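Where do I pick up Merkthorpe after episode 12 without rewatching the whole thing?

**Ebise Gebretsadik**

I stopped watching Merkthorpe back in May, right after the harbor inquest, for reasons that seemed good at the time (my sister moved in and she talks through everything). Now the show is at episode 21 and everyone I know has opinions about someone called Flaron, who as far as I can tell did not exist when I left.

I have read two recaps and they contradict each other. One says Inspector Dinsa resigned. The other says she was suspended and took it badly. Both say the 65-minute special is "essential," but neither says where it goes in the order, and my streaming service has filed it under Extras, next to a blooper reel and a man explaining hats.

So:

- Do I need the special, and when do I watch it?
- Is Flaron a person, a company or a boat?
- Can I skip the episodes about the choir?

I have one free weekend and a bedroom where I can shut the door. Please no spoilers past 21. I'm fine with spoilers before that, I clearly wasn't using the surprise for anything.
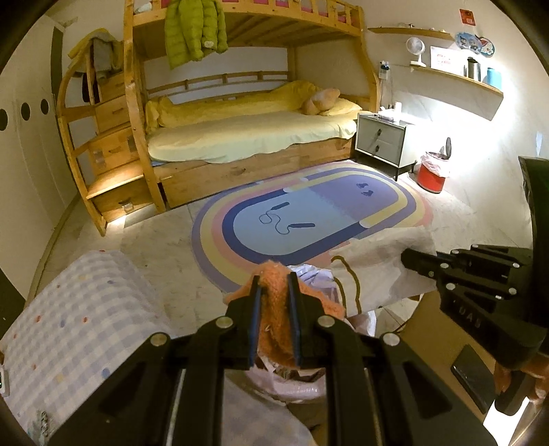

*The bunk bed end of the room.*

**Kalevi Räsänen**

Start at 13. Watch them in order. It's not that complicated.

Flaron is a person.

**Shewit Tesfamariam**

Kalevi is right, in the way that a road sign is right. Let me fill it in a little.

The special goes between 16 and 17. It was made after 18, which is why the streaming people don't know what to do with it, but the story sits firmly before 17 and the opening of 17 makes no sense otherwise. You'll see Dinsa walk into the station with her arm in a sling and everybody very politely not asking about it. I watched it in the wrong order and spent a week believing the actress had fallen off something.

On the resignation: both of your recaps are sort of correct. She's suspended at the end of 14. She writes a resignation letter in 15, gives it to Sergeant Ririreck, and he puts it in his coat. Then he doesn't hand it in. That letter is the engine for about half of what follows, so if you only have patience for two episodes, make it those two.

Flaron first turns up in 13 as a voice on the phone, and you don't get a face until the last scene of 16. People will tell you he was in the background of the inquest all along. I went back and looked. There is a man in a gray coat who could be him, or could be any man who owns a gray coat.

As for the choir — I wish I could let you off. Episode 19 is nearly all choir and it's slow, and there is a hymn that goes on long enough to do the dishes in. But the person who turns the pages matters in 20. Watch the first ten minutes and the last ten, and have your dinner in the middle.

A workable order:

1. Episodes 13 to 16
2. The special
3. Episodes 17 and 18
4. The two ends of 19
5. Episodes 20 and 21

Stock up before you start the special. It has no natural place to pause, and the one time I got up for something to eat I missed who was driving the van.

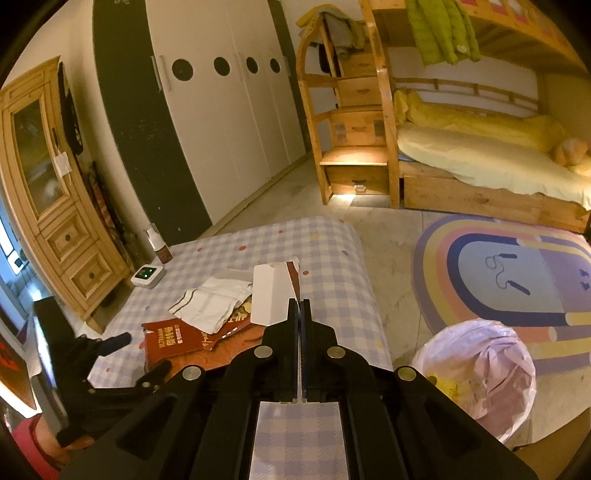 The other thing I'd warn you about is the "previously on" bits. From 17 onward they start including shots that were never in the earlier episodes. I thought I was losing my grip. I wasn't, they reshot a few scenes with a different actor as the mayor and slid him in without a word. If the mayor seems taller than you remember, he is. Carry on as if nothing has happened, the way the town does.

Also, turn the subtitles on for 18, whatever your first language is. Half of it is whispered in a boiler room.

**Ekkachai Yimyam**

I did it the lazy way and read the fan guide first. It runs to 2000 words on episode 13 alone and I came out knowing a great deal about the wallpaper in Dinsa's kitchen. Don't do that.

I disagree about the choir though. I skipped 19 completely and followed 20 fine. I had to ask my wife who the woman with the folder was, but I have to ask her that about most people, including at weddings.

The special I would watch last, as a treat. You lose some of the sling business, but it's the best thing they've made, and going from that straight into 17 is like getting off a train and being handed a broom.

Make sure you get the full version, too. There's a 30-minute cut going around that leaves out Ririreck's brother, and then you'll be back in here asking who Ririreck's brother is.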